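April 11, 2022 – dye shop notebook

Second run of the madder samples on the Monar wool. Bath held at 60 degrees, 400 g of fiber, alum mordant from the November batch. Color came out browner than Notburga's card. I suspect the tap water, so the next bath gets rainwater from the barrel.

Skeins 1 to 4 rinsed and hung. Number 3 has a pale band where the tie was too tight – retie looser, figure eight only. Florian wants the dry swatches kept out of the light until he has compared them, in zipper pouches with the label facing out.
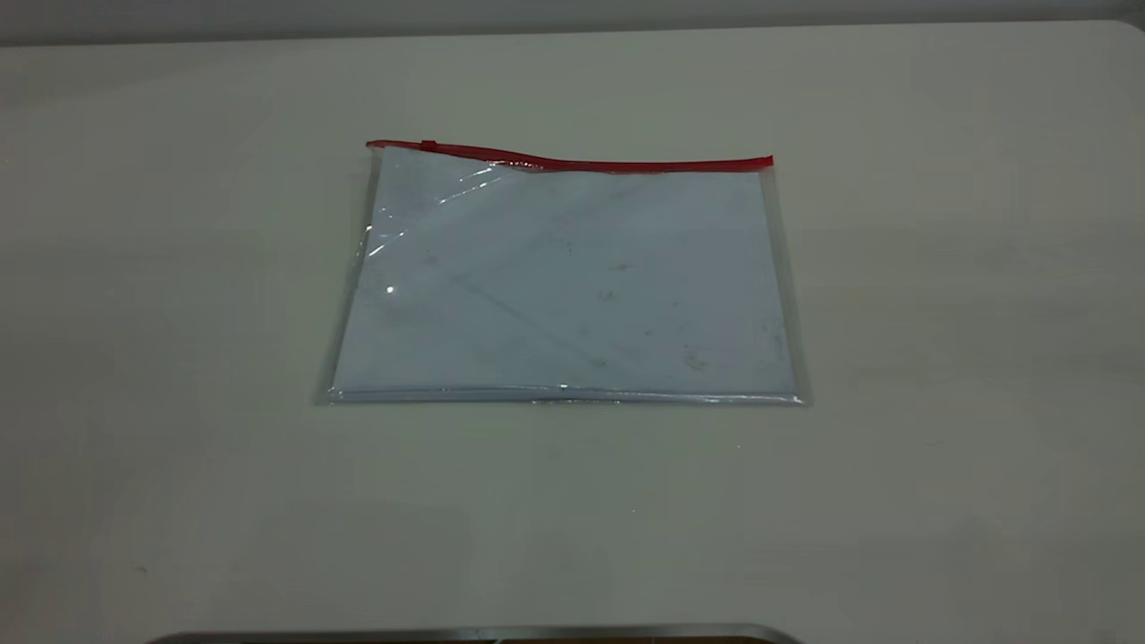
To do

Order alum, 2000 g. Ask Alois if Sutter still carries it.
Strain the old bath and keep it for a pale second dip.
Scale reads 32 g with nothing on the pan. Tare it every time until Urmas has looked at it.
Write up the iron dip, still only on scrap paper.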